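Kudstead cherche des participants pour son cercle de lecture

Les rencontres reprennent à la bibliothèque Pellach, salle 306. Jusqu'à 20 places, sans condition de niveau. Chaque séance dure 60 minutes – on lit, puis on discute. 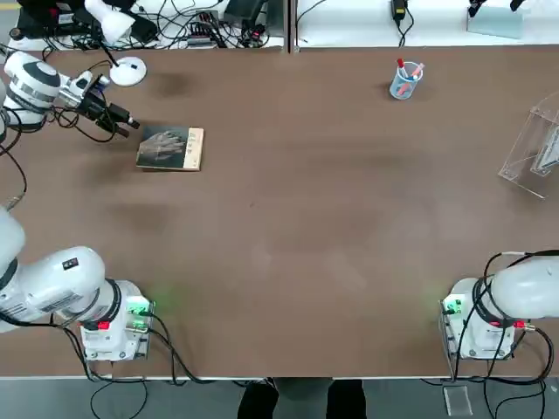 Une table brune, quelques objets

Romans traduits, essais, poésie : chacun propose un titre. Inscription avant le 1er septembre 2023 auprès de Precious Talavera. 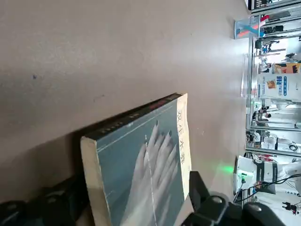 Livre de poche au titre en caractères chinois

Participation gratuite.

12 partages

Contact | © Kudstead | Haut de page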